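Textiles & Sewing > Calls & Opportunities

Pattern testers wanted: Semple quilt block series

Sadance publishes foundation-paper and template patterns for home quilters. We need testers for the Semple series, a set of 51 blocks drafted at three finished sizes. Testing opens in September and runs for eight weeks.

Each tester receives PDF templates for six blocks, a cutting chart and a report form. You sew every block at two sizes, measure it unpressed and pressed, and record any seam that misses its match point by more than 1/16 inch. Yardage used is reported per block, including waste.

Requirements: a machine that holds a true 1/4 inch seam, a printer that prints at 100 percent scale, and at least one finished quilt of any size. Longarm experience is not needed.

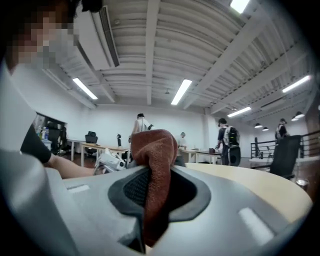
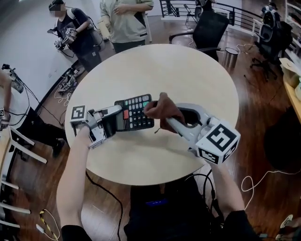
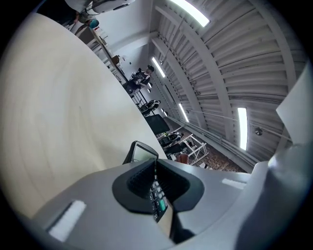
Testers are paid $300 on receipt of the complete report. Fabric is supplied from the Flisness solids range; thread and paper are not. Blocks remain the property of the tester.

To apply, send your machine model, your usual piecing method and one photo of the back of a pieced block through the contact form, subject line "Semple test." Applications close at 5 p.m. on the last Monday before testing opens.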